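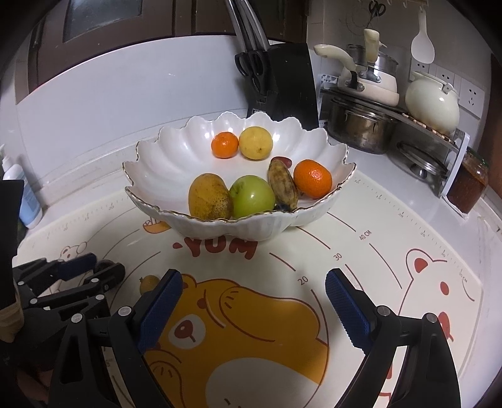
Fig. 1 Mixed fruit in a bowl, including a speckled mango and an overripe banana

What We Bin and Why: Fruit Waste in Shared Student Houses
Ayodele Ekpo
Second year project, Food and Society

Why I picked this

My original idea was to look at supermarket date labels, but so many people in my year were already doing that (at least three in my seminar group alone!) that I went looking for something closer to home. Very close to home, as it happened, because I'd just scraped a liquefied satsuma off the bottom of our own fruit drawer. I started wondering how much fruit gets bought with good intentions and then goes in the bin, and whether people in shared houses are worse at it than they think they are.

What I did

I asked seven student houses on and around Evangelista Road to keep a waste diary for two weeks in November. Each house got a cheap kitchen scale, a notepad to stick on the fridge and a list of ten questions from me at the end. Any fruit thrown away had to be weighed and written down with a reason. Peel and cores didn't count, though I forgot to say so on the first sheet and had to go round knocking on doors to explain, which was embarrassing but did get me a lot of cups of tea.

I wanted to include Prolis Hall too, but the kitchens there are shared by so many people that I couldn't see how anyone would keep a diary going.

What I found

Between them the houses threw away 2,258 grams of fruit. I'd expected more, to be fair, and I think part of the reason is that people were on their best behaviour with a notepad staring at them. One house admitted they'd been eating things they would normally have chucked. I've left their figures in, but it does mean the total is probably on the low side.

Bananas were the biggest problem by a long way. Almost everybody had a point where a banana stopped being food, and it was a different point for each person. For one of my housemates a few freckles is too far, while the house at the top of the road will happily eat them brown and mushy on toast. Apples hardly appeared in the diaries at all. Berries went mouldy in the fridge at the back, behind the milk, and the word people used most often in the reason column was "forgot".

The other thing that came up was who owned what. In houses where everyone bought their own fruit, people left things to rot because they didn't want to eat something that wasn't theirs. Two houses had a shared bowl and a kitty, and they shopped at the Alo market stall in small amounts, a bag at a time. They wasted less, but they were also the houses where people cooked together, so I can't say it was down to the bowl.

What I'd change

I'd run it for longer, and I'd weigh what people bought as well as what they binned. Without that I can't work out what share was wasted, and my tutor was quite right to circle it in red on my draft. I'd also ask about money. I assumed the tightest budgets would waste least, then realised I had no way of checking.

The diary sheets and my list of questions are in the appendix. The scales have gone back to the department, apart from the one at number 14, which I'm still chasing.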